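4. Equipment Planning and Cost

4.1 Scope of the plan

The decision about what to buy was made before any tasks were recorded, and several of the choices described in this section would be made differently a second time. We report them in some detail because papers on manipulation data usually give the hardware as a parts list and leave out how the money was divided. Groups planning a similar purchase have to guess at spares, furniture, cabling and staff time. Our own first budget left out three of those four.

The plan covers one equipment cycle. It pays for hand-held grippers, the tables on which tasks are carried out, the objects handled, the computers that store the recordings, and the replacement parts for all of these. It does not pay for the robot arms on which the trained policies are tested, which belonged to the department already and are booked by the hour. Room charges are also left out. They are set by the building and are the same whatever equipment is in use.

4.2 Choosing between arms and hand-held grippers

Two routes were compared. In the first, an operator moves a pair of leader arms and a pair of follower arms repeats the motion. In the second, a person holds a gripper in each hand and does the task directly. The first route gives recordings that match the test robot closely. The second needs less equipment per table and takes less time to teach.

We asked Manent and Runder for quotations. Manent quoted for a complete two-arm station with delivery and a service contract. Runder quoted for hand-held grippers, sold in pairs, with mounting plates and cables priced as separate lines. The Manent station would have taken most of the hardware budget and left us with a single place to work. If it was down, all recording would stop until the part came. With the Runder grippers the same money covered several pairs and left enough for furniture and spares.

Price was the main reason for choosing the hand-held route, but the length of a repair also counted. The Manent service contract promised a reply within a set time and made no promise about when a part would arrive. A failed hand-held gripper can be put aside and replaced from the shelf during the same session.

The drawback is that the recordings have to be adapted to the test robot afterward. We budgeted programmer time for this under staff costs, and the estimate was too low. The conversion from hand-held motion to arm motion took longer than the purchase and setup of all the physical equipment. Anyone comparing the two routes on price should place this work on the hand-held side of the table.

4.3 Wired or battery powered

Runder offers the grippers with a cable or with a battery pack. The battery version costs more, weighs more in the hand, and needs chargers and a rotation schedule. We bought the wired version. The cable limits how far the operator can reach and sometimes has to be moved out of the way before a task begins, and for tasks at a single table we found this acceptable.

Cables wear out faster than anything else in the station. The connector at the gripper end takes most of the bending. Our first order had one spare cable per pair, and these were used up early. The second order changed the ratio to two spares per pair, which has been enough so far. They should be bought with the grippers. Ordered alone, they came with a handling fee that was higher than the price of the cables.

4.4 Tables and fittings

Furniture was a small part of the budget and caused a large part of the delay. The first tables were standard office desks taken from storage. They were not all the same height, and the tops reflected the overhead lights. They were replaced with plain light-colored wooden tables bought in a single order so that the surfaces would match.

Small metal clips are fastened at the table edges. We bought these in a pack from a general hardware supplier and they do not appear as a separate line in our accounts. Floor markings, curtains and floor covering were charged to the room fit-out. A group starting with an empty room should add a line for them.

4.5 Task objects

Objects are cheap one at a time and expensive as a group. At the end of the cycle the object list had 549 entries, counting duplicates, and the total was higher than the cost of the tables. Most entries are household goods bought from ordinary shops. We set three conditions for buying an object. It had to be available in quantity, so that a broken one could be replaced by the same model. It had to survive repeated handling. It also had to allow more than one task, so that the price could be spread over several recordings.

Boxes with hinged lids met the third condition well. The tea box in Figure 4 can be used for opening and closing the lid, for placing items in a chosen compartment, for taking them out, and for moving the whole box. The lid holds a glass window, and this led to some discussion at the ordering stage. Clear surfaces are a known difficulty for depth estimation, and we wanted a moderate number of them in the set. Glass also breaks. We bought such boxes with one replacement for each one in use and stored the replacements apart from the working stock.

Figure 4. Station during a tea box task, with a hand-held gripper in each hand and the lid raised.

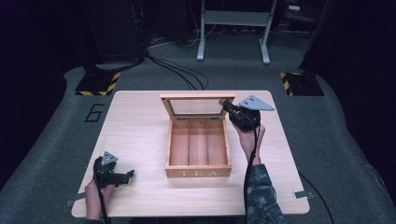 4.6 Spares and replacement

Spare parts were planned by class. The first class is parts whose failure stops a session, and these are kept in the recording room. The second is parts whose failure can wait until the next working day, and these are kept in the store. The third is parts we would order only when needed.

Gripper jaws and cables are in the first class. Mounting plates were placed in the third class and later moved to the second. A plate rarely fails outright, but its screw holes loosen, and a plate that shifts during a task spoils the recording without giving any warning. We now check the plates at the start of each session and replace any that can be moved by hand.

One complete gripper pair is held back as a reserve. This was questioned during the budget review, as an unused pair looks like waste in an equipment list. In practice the reserve pair was used often enough that we would keep it even under a smaller budget. It also lets a pair be sent to the supplier for service without reducing the number of working stations. Runder's turnaround for service was 14 working days on the quotation, and we planned around that number.

4.7 Staff time

The first budget treated operators as available whenever a station was available. This was wrong. Setup, checks, resetting objects and copying data take up a good part of each shift, and an operator can hold the grippers for only so long before the quality of the motion drops. We planned for roughly 360 hours of operator time over the cycle and counted setup and rest inside that figure. Planning by operator hours gave a better forecast than planning by station hours, and it showed that one of the stations we had intended to buy would have stood idle. That station was removed from the order and the money was moved to storage.

Training a new operator takes less than a shift. The cost is low enough that we did not give it a separate line.

4.8 Storage and software

Storage was bought in 2 stages. The first purchase covered the early months and gave us a measured rate of data per hour. The second was sized from that rate. Buying all of it at the start would have been simpler for the purchasing office, but our first estimate of the data rate was far from the measured one and we would have bought the wrong amount.

The recording software is the Athanasiadis toolkit, which our group already used for another project. The labeling tool is Kakar, licensed per seat by the year. Licenses started in July to match the department's budget year, and this meant paying for several weeks in which no labeling was done. A later start date could have been requested. We did not know this when the form was filled in.

4.9 Limits of these figures

The proportions given here depend on things that will differ elsewhere. Our arms were already paid for. Our room was charged centrally. Our operators were students on hourly contracts, and a group using full-time staff would find that staff time outweighs every hardware line. Import charges on the grippers were also specific to our location and have been left out of the comparison in Section 4.2.

The order in which purchases were made may be more useful than the sums. We would buy one gripper pair and one table first, run a short trial with a few objects, and measure cable wear, data rate and operator hours before placing the main order. In our case the trial took place after the main order, and three lines had to be revised once the equipment had been delivered.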